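Tunden utility table, white, fixed height
Reviewed Saturday, April 18, 2026

Gultorura sells the Tunden as a shared side table for workrooms. It is a plain rectangular table with a white top, no drawers and no shelf. Ours was delivered in March and has been in daily use since then, mainly as the place where people put down whatever they are holding.

Assembly

The top and the legs ship in one flat carton. The threaded inserts were straight and the bolts went in by hand for the first few turns. The supplied hex key is too short to tighten the last bolt at each corner comfortably, and a ratchet with a hex bit is worth finding first. The instruction sheet covers the whole job on one side of the paper. It does not give a torque value.

One adjustable foot arrived with a damaged thread. Gultorura sent a replacement after a single email and did not ask for the old part back.

Stability

With the feet adjusted, side-to-side movement is small. Front-to-back movement is larger and noticeable when writing. Pushing the table against a wall removes most of it. The published load limit is not something I tested to its end, but a 40 lb box of paper left in the middle over a weekend produced no sag that I could find with a straightedge.

The bolts loosened slightly in the first two weeks. I retightened them once and they have held.

Surface

Coffee and soft drinks wipe off with a damp cloth if caught the same day. Permanent marker came off with rubbing alcohol and left a faint gray shadow under side light. The finish is more reflective than I would like – overhead lights show up in it when reading printed pages flat on the top.

The Arnard we used before had a matte surface that hid scratches better and stained worse. The Tsao is stiffer than either, but the crossbar between its back legs takes away usable space at floor level.

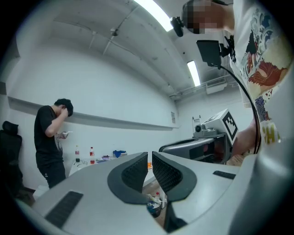
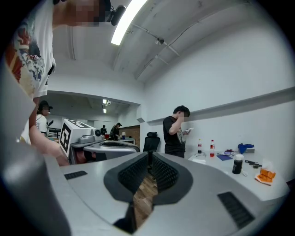
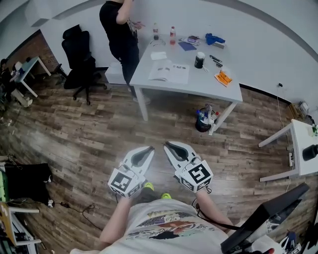
Capacity is the reason I would buy the Tunden again. The depth suits a table that stands against a wall, and things at the back can be reached without leaning on the front edge. In the last picture it is carrying an open book or manual, a cup, a blue notepad, a crumpled blue cloth and a couple of plastic bottles, on top of other small items. The black trash bin fits under the right end, where the Tsao's crossbar would get in the way. A raised rim at the back would help keep pens from rolling off, and Gultorura does not offer one.

Edges and corners are square with a very slight radius. They are fine against the forearm for short periods. For a full day of desk work I would choose something with a rounded front edge and a proper height adjustment.

Price was $596 with delivery, and the warranty runs 3 years on the legs and one on the top. That is high for a fixed table with no storage.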